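Rivas Shelf Notes

A small text collection on putting things away in labs, prep rooms and classrooms. Version 7.

What this is

Rivas Shelf Notes is a set of 600 short written notes on storing glassware and the trays, shelves and racks that go with it. Every note answers a practical question somebody had while standing in front of a cabinet: how high should this shelf go, what should the beakers sit in, where do the funnels live, why does this board rock when I lean on it. We love this stuff! There is a surprising amount to say about a shelf, and most of it never gets written down because the person who knows it is busy washing up.

The notes are plain text, one per file, in everyday English. The shortest is a single line ("Small beakers in front, always") and the longest runs to two pages on the subject of drawer liners.

What's inside

notes/ -- the 600 notes, sorted into folders by kind of furniture
terms.txt -- a word list with 121 entries, from "back panel" to "wire rack"
layouts/ -- 62 shelf plans drawn in plain characters, so they open anywhere
changes.txt -- what moved between versions

Each note starts with four fields: furniture, item, container and topic. The container field is the one people seem to like best, and it was a late addition. Before version 4 you could look up "beaker" and "shelf" but had no way to ask for everything that sits in a tray, and that turned out to be half of what readers wanted.

Kinds of furniture

1. Open benches. Short-term parking, mostly. Notes in this folder cover where to set things down between washing and putting away, and how to keep a bench from turning into a cupboard without doors.

2. Slotted-post shelving. Our biggest folder and our favorite. The posts have a column of slots, the boards rest on clips, and you can move a board up or down whenever the glassware changes. A blue tray on a white shelf is a lovely combination for clear glass, too: a little beaker can fade into a pale board, but put it in a strong color and the rim and spout are easy to pick out. Check that the clips on both sides are at the same height before you load anything (count the slots from the bottom, twice if you're tired).
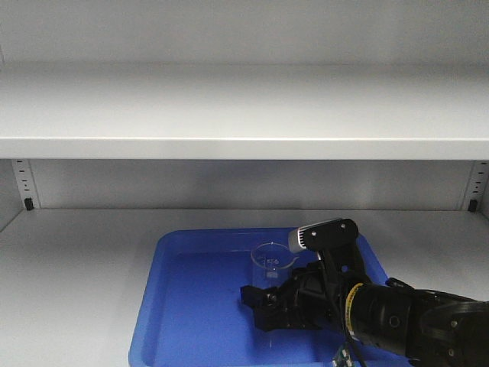 3. Drawers. Dividers, liners, and a long argument over whether pipettes should lie across or front to back. We kept both sides.

4. Carts. Everything here assumes a raised edge. Notes that suggested stacking glass on a flat-topped cart were taken out in version 5.

5. Drying racks and pegboards. The newest folder and still a bit thin. Please send us more!

How we use words

A tray has a rim all the way around and a floor you can set things on. If it has compartments, we call it an organizer. A shelf is the board and a bay is the space between two boards, so "clear the shelf" and "clear the bay" mean different things in the layouts. A clip is whatever small part holds the board to the post. Suppliers have a dozen names for it and we gave up trying to keep track.

Product names were left in when a note depends on them. You will run into Duketti racks and Filtero drawer liners here and there, and the Dorkier folder is a group of notes from one teaching lab that asked to stay together.

Known gaps

Tall glassware is poorly covered. So are corner cabinets, and anything with a lock. Measurements come in both inches and centimeters, as the writers gave them, and we have not converted any. A few layouts still use the old mark for a tray (a pair of square brackets) in place of the new one.

These notes are about tidiness and finding things again. They are not a guide to storing chemicals, so follow the rules of your own building for that.

Sending us a note

Write it the way you would tell a coworker. Fill in the four fields, save it as plain text and put it in the folder for the furniture. If you can't decide on a folder, use unsorted/ and we'll find it a home -- we go through that one every Sunday, usually with coffee. Corrections are just as welcome as new notes, and so are disagreements about drawer liners.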